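Prelline 2 im Test: Imitationslernen mit wenigen Demonstrationen

Termont hat das Lernpaket Prelline in Version 2 veröffentlicht. Es trainiert Greifstrategien aus vorgeführten Bewegungen und soll mit 200 Demonstrationen pro Aufgabe auskommen. Die Vorversion Botar verlangte deutlich mehr und brach bei verformbaren Objekten regelmäßig ein.

Getestet wurde das Packen und Entpacken von Kartons. Wir haben 301 Demonstrationen aufgenommen, 200 davon für das Training verwendet und den Rest zur Validierung zurückgehalten. Die Trainingszeit auf einer einzelnen Grafikkarte betrug 8 Stunden. 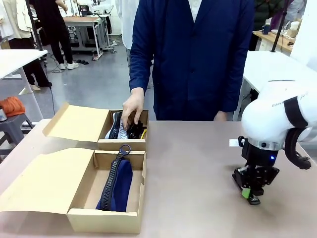
Die Stärke des Verfahrens liegt in der Aktionsvorhersage über kurze Sequenzen. Prelline berechnet mehrere Schritte im Voraus und mittelt überlappende Vorhersagen – das glättet die Bahn, kostet aber Reaktionszeit. Bei den dunklen Sneakern, die nebeneinander im hinteren Karton liegen, ist das unkritisch, denn ihre Form bleibt beim Greifen weitgehend erhalten. Der marineblaue Stoffbeutel im vorderen Karton ist der schwierigere Fall. Die Strategie steuerte bevorzugt den großen schwarzen Ring am Reißverschluss an, der über den Kartonrand hinausragt, und griff am übrigen Stoff häufiger daneben.

Im Vergleich zu Whitelaw, das wir mit denselben Daten trainiert haben, erholt sich Prelline besser von Fehlgriffen. Auf verschobene Kartons reagieren beide empfindlich. Die Dokumentation ist knapp – die Gewichtung der Verlustterme muss man dem Quellcode entnehmen.

Für Labore mit kleinem Datenbestand ist Version 2 brauchbar. Wer überwiegend mit Textilien arbeitet, sollte das für Oktober angekündigte Update abwarten.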